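Speaker notes: small claims and the demand letter

Start without the slide. Ask who in the room has sent a demand letter and then done nothing. Wait for the laughs, then move on.

My view, stated early so people can argue with it: most advice about demand letters is too cheerful. The Tronberg handout says a firm letter "often resolves the matter." Often compared to what? I read it twice and found no source. The handout has 6 pages and the word deadline shows up on the last one.

Go through the Furtună invoice. Contractor is owed $697, customer says the work was late, contract says nothing about late work. Read the two emails out loud. Ask the room what a judge would do with them. Don't give my answer yet.

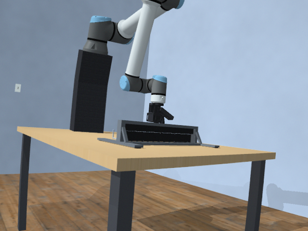
Filing fees and service costs come next, and people always underrate them. On the Furtună invoice they took a real bite, and that was before a morning off work. Say plainly that winning a judgment and getting paid are separate jobs. A judgment is like the robot arm on its black pedestal, reaching down toward the table — the reach is there, and you still have to ask what it's going to bring back. If the debtor has no wages to garnish and no bank account you can find, you may hold that paper for years.

Protura sells a collection service for this. I'm doubtful. Their fee comes off the top, and the contract I saw let them settle for less without asking. Tell people to read the settlement clause before signing anything.

Second story, Rinura. Claim of over $339, filed against the owner when the lease named the company. Thrown out. Check the name on the contract, then check it with the state. Slow down here, people take notes.

If there's time: payment plans. Get it in writing, with dates, and say what happens after a missed payment.

Questions. Someone will ask if they need a lawyer. Depends on the state and the amount — don't get pulled into their case.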